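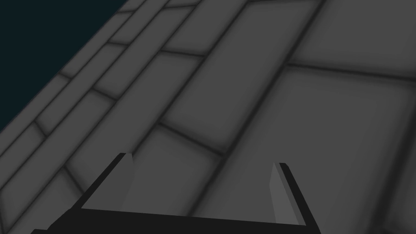 Moving saves from Skavum to another launcher

asifyz
I have 6 games on Skavum and want them all in Zerkura so I only need one launcher open. Zerkura sees the games fine, but every one of them starts from zero. The biggest save is Pusero, 798 hours. Has anyone moved saves over without losing them?

sdubey
Zerkura only imports the library. Saves stay where Skavum put them. Close both launchers, copy the save folder to your desktop, then turn off cloud sync in Zerkura before you start the game. If sync is on, it will write the empty save over yours.

gijs_ds
You don't need to turn off sync. I left it on, it asked me which save to keep and I picked the local one. Done.

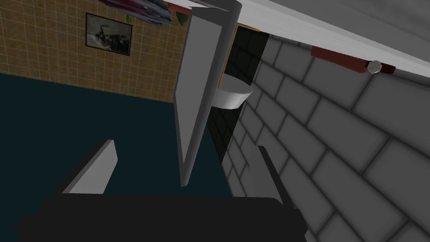 Gripper, open, with the teal floor and tan wall behind

sdubey
It asks if the two dates are different enough. Mine didn't ask in May and I lost a week of Pusero. I would still turn it off.

gijs_ds
Then you were on the old version. The current one always asks.

asifyz
I'm on whatever it installed yesterday. Where is the save folder? I looked in Documents and there is nothing from Skavum there.

starla_t
Right click the game in Skavum, then Properties, then Local Files. Some games keep saves in a second folder under your user name, so check both. Pusero uses the second one. 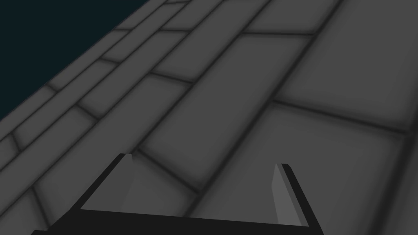

Gray tiles and the gripper from behind

macleod_fan
Why move at all? Skavum uses 400 MB when idle on my PC and Zerkura uses 2000. You are adding a launcher, and Skavum still has to run in the background for half of those games.

asifyz
I like having one list. Memory isn't a problem on this machine.

Update: copied both folders, turned sync off, started Pusero from Zerkura and the hours are all there. Two of the other games still show no save. I'll try those again tonight.

sdubey
Keep the desktop copy until you've turned sync back on and restarted once.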